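April 26, 2024
Tilteswood building, design workshop notebook

Long day, so I'm writing this up before I lose the thread. We had the whole table covered with the ground floor plan again, and I think (I hope!) we have finally settled where the store goes. The co-op members want it facing Alitgate, on the corner, and I've come round to that myself after fighting for the courtyard side since December. The corner gets the morning foot traffic and the bus stop, and it leaves the quiet side for the six family units, which the members have asked for at every meeting I can remember.

The trouble is the loading bay. If the store takes the corner, deliveries have to come down the lane past the bike room, and the lane is tight at the bend. I taped the turning circle onto the plan at the right scale and the truck clips the planter every time. We could lose the planter, and I'd be a little sad about it, but it's a planter.

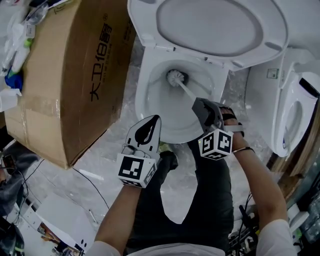
Moving the bay door 2 feet toward the stair would also do it, and I'd like to try that first. It means re-drawing the electrical closet, and I have a note in to Tesano asking whether their panel can go on the other wall. They've been very patient with us, and I owe them a proper drawing instead of another phone call.

On to the housing side. The store is drawn at 600 square meters now, with the cold room inside that figure, so please stop adding it on top (I did it myself this morning, and spent a good while wondering where the money had gone). Above it we still have 70 homes if the top floor stays as drawn. If the members vote for the shared kitchen up there we drop two of them, and the monthly charge goes up for everybody else. I'd love that kitchen, I really would, with all that evening light, but the numbers should go out to people in plain words before anyone votes.

Oral sent new samples for the stair treads. The darker one is lovely and shows every speck of flour. Going with the mid gray unless somebody objects by Tuesday.

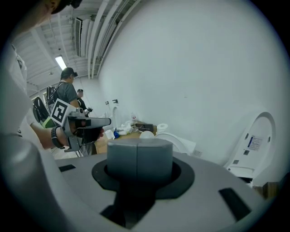
Eetu Hämäläinen wrote in the margin that the shared kitchen needn't cost any homes at all if it goes behind the store, where the staff room is, and that the staff would sooner eat with the residents anyway. He'd want a separate entrance so it can stay open after the store closes.

I like this more the longer I look at it. The drain run is already there. Need to check the fire door and the width of that back hall, and ask the store staff themselves before we draw a line of it. Plan sheets are rolled up on the top shelf, tape still on, please leave it on.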